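Plimbridge update cuts wait times in two-arm planner

Plimbridge has released a new version of its motion planning software for two-arm tabletop cells, replacing the turn-based scheme used until now with a single planner that handles both arms at once.

In earlier versions, one arm reserved the middle of the table and the other held position until the reservation was dropped. The new planner treats the two arms as one system and checks the full path of each against the other every 5 milliseconds. If a conflict is found, the slower arm is retimed along its existing path - a full replan is requested only when retiming fails.

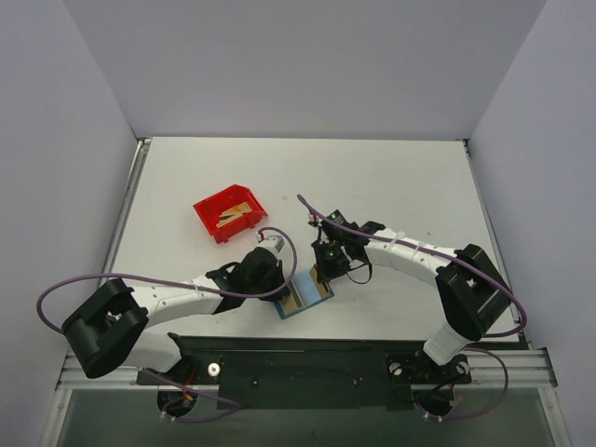 Two arms at work in an enclosed cell, with a red bin and a blue card on the table between them.

The company's Hanstead lab ran 285 pick-and-place trials on the old and new versions with identical start positions. Median waiting time per cycle fell from 47 percent of the cycle to 33 percent. Grasp success did not change, as the perception module was left as it was.

"Most of the lost time was in the reservation logic," said Everaldo Pacheco, who leads the planning group. "The arms were stopping for conflicts that were never going to occur."

Cable handling remains a limitation. The collision model covers links, wrists and grippers, but external cables are represented only as a fixed margin around each link. Users with long cable loops are advised to increase the margin by hand in the cell file. Genivaldo Dantas, who maintains the simulator, said a deformable cable model is being tested but will not be part of this release line.

The update also adds a log viewer that plots both arms on a shared time axis. Existing Takagi cell files load without changes. Files written for Plalcombe controllers must be converted first, using the command-line tool included in the package.

The release is available to current license holders from Monday.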